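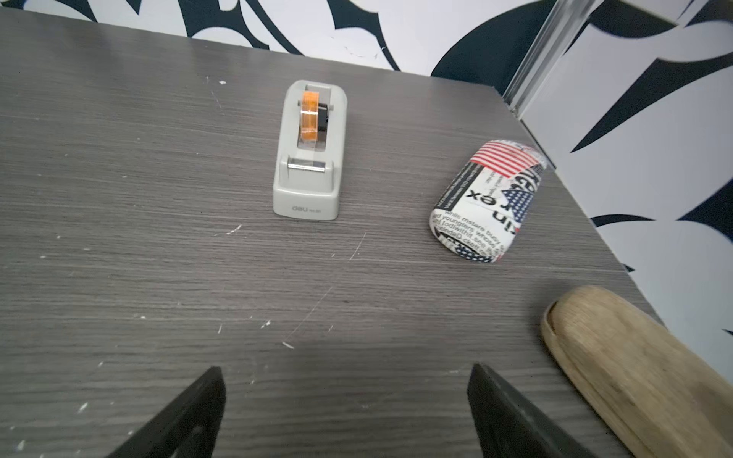
Stutuvdale Household Letters, transcribed

README for the October release

Welcome, and thank you for taking an interest in this little collection! It holds transcriptions of 1000 letters, postcards and scribbled notes sent to and from families in Stutuvdale, mostly farm families, with a handful of shopkeepers and one very talkative piano teacher. I have been typing these up in the evenings for longer than I care to admit, and the files are now in good enough shape that other people can use them without having to call me first (though you are still welcome to write).

What is in the folder

letters.csv has one row per letter. The columns are letter_id, writer, recipient, place_sent, date_as_written, date_guess, language, page_count and text.

people.csv lists the writers and recipients, with married and maiden names where I could find them. There are 121 people in it. If a name was spelled three ways across three letters, all of them are kept in the column called also_written, separated by semicolons.

places.csv gives the old and present spellings of farms, villages and post offices. Prollen gave me the most trouble here. It was a farm, then a rail stop, and then for a while people used the name for the whole valley, so please read the notes column before you put it on a map.

notes.txt is my own running notebook, lightly tidied. It rambles, but the reasons behind many of the date guesses are in there and nowhere else.

Where the letters came from

The largest share came down through the Pîrvu family, who kept everything, including seed bills and a recipe for plum dumplings with no quantities in it. The rest arrived in smaller bundles after word got around at the market. Every family that lent letters has read the transcriptions and agreed to their being shared. Where somebody asked for a passage to be left out, you will see [withheld] in the text, and I would ask you kindly not to go digging.
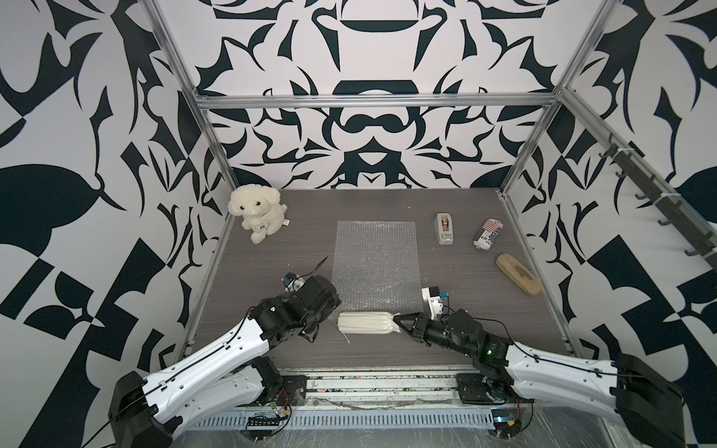
How they were transcribed

I typed each letter exactly as written, misspellings and all, and then read it aloud against the original a day or two later, when my eyes were fresh. Reading aloud catches a surprising amount — whole lines get skipped when two of them start with the same word. Line breaks are marked with a slash. Crossed-out words are kept in square brackets with a small x in front, like [x Tuesday], as long as they could be read. A word I could not make out is [?], and a word I am only fairly sure of is followed by (?).

Capital letters were hard. Several of the older writers made no real difference between a large and a small s, and I have followed the sense of the sentence in those cases. If you are studying handwriting or spelling, please treat capitals in this set with some suspicion.

Dates

Many letters carry only a weekday or a saint's day. In date_guess I put a year, or a span of years, worked out from weather, weddings, the price of a calf and so on. More than 101 letters have no guess at all, and those cells are blank on purpose. Please don't fill them with zeros, as happened to an early copy that made the rounds in September and turned the piano teacher into a contemporary of Caesar.

Changes in this release

Saturday, October 6, 2018: added the last bundle of postcards, fixed 5 letters whose pages had been put together in the wrong order, and joined the two Annas in people.csv, who were one Anna all along. The column formerly called notes is now remarks, to keep it from being confused with the notebook.

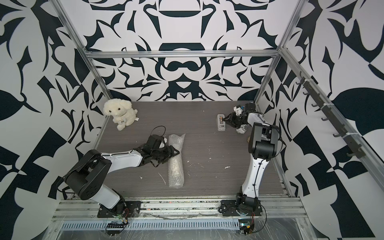 Opening the files

Everything is saved as UTF-8. Some spreadsheet programs guess wrong and turn the accented letters into mush, so use the import menu and choose the encoding yourself instead of double-clicking. Check the name Pîrvu first. If it looks right, the rest should too. I keep my own copy in Filow, a small cataloging program, but nothing in the folder depends on it.

Using and sharing

You may use the transcriptions for teaching, family history, research or plain enjoyment. Please mention the collection by name and say which release you used. If you quote more than a few lines from a single letter, a note to me beforehand would be a kindness, and I will pass it along to the family.

Corrections are very welcome, especially from anyone who reads the old hand better than I do. Send me the letter_id, the words as I have them, and the words as you think they should be.

Vija Vasiliauskas
Stutuvdale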